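Cambiar el procesador de un servidor viejo sin sustos

¡Me encanta este trabajo! Con un procesador de segunda mano y una tarde tranquila, una máquina que ya dabas por jubilada vuelve a servir para compilar, guardar copias o lo que le eches. La mía es una torre Grernetlow que llevaba meses parada, y en la prueba de Kokorow pasó de 587 a 632 puntos solo con el cambio (no es una locura, pero se nota).

Lo que necesitas

Un destornillador de estrella largo
Alcohol isopropílico y un paño que no suelte pelusa
Pasta térmica – yo uso la Zarkenis de jeringa
El procesador nuevo, compatible con tu placa

Antes de abrir nada, actualiza la BIOS con el procesador antiguo todavía puesto. Luego apaga, desenchufa y mantén pulsado el botón de encendido unos segundos.

Paso 1. Quita el disipador. Afloja los 4 tornillos en cruz, poco a poco. Si está pegado, gíralo suavemente a un lado y a otro, sin tirar hacia arriba.

Paso 2. Limpia la pasta vieja con el paño y el alcohol.

Paso 3. Abre el zócalo. Baja un poco la palanca, sácala de su enganche y levántala del todo; después levanta la placa de carga. Retira el procesador antiguo en vertical, cogiéndolo por los cantos.

Paso 4. Presenta el nuevo. Busca las muescas y el triángulo de la esquina y compáralos con los del zócalo antes de bajar nada. ¡Y los pines ni rozarlos!
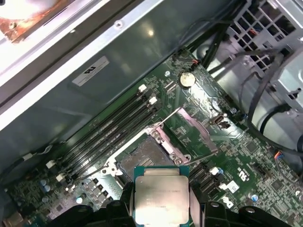 Saragih: A mí me funcionó mirar los pines con una linterna de lado antes de colocar el procesador. Tenía 2 doblados y los vi enseguida porque brillaban distinto. Por cierto, ¿la pasta la extiendes o pones un punto en el centro?

Un punto en el centro, del tamaño de un guisante, y que el disipador haga el resto. ¡Muy bueno lo de la linterna!

Paso 5. Deja que el procesador se asiente por su propio peso, baja la placa y cierra la palanca. Notarás bastante resistencia – es normal. Pon la pasta, monta el disipador y aprieta otra vez en cruz.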